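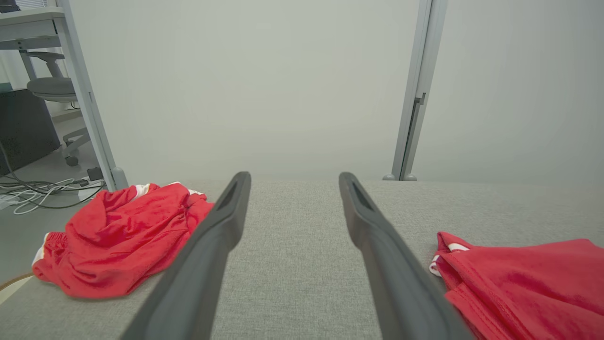
The Woter gripper stopped closing at episode 917. No fault code and no alarm. The controller reported position reached, the fingers were open, and the arm carried on through the folding routine holding air.

I pulled the log. Commanded width and reported width agreed on every line. Motor current told a different story: a flat idle value from the 917 close command onward, where a grasp on fabric normally shows a step.

The Pirelano driver caches the last commanded width and returns it as the measured one if the serial read times out. The default timeout is short. Once the bus got busy, every read missed and the driver kept handing back its own setpoint. The close command itself was being dropped in the same window.

From there the run logged 276 more episodes as good. All of them are now out of the set.

What worries me more is the release side. A dropped open command would look identical in the log, and the arm would lift with cloth still clamped, or a sleeve with someone in it.

Changes so far: a timed-out read now raises an error, three in a row cut motor power, and a close with no current step within the window marks the episode failed. The Akano bridge is on its own port. I still have to check the older runs for the same flat current, starting in October.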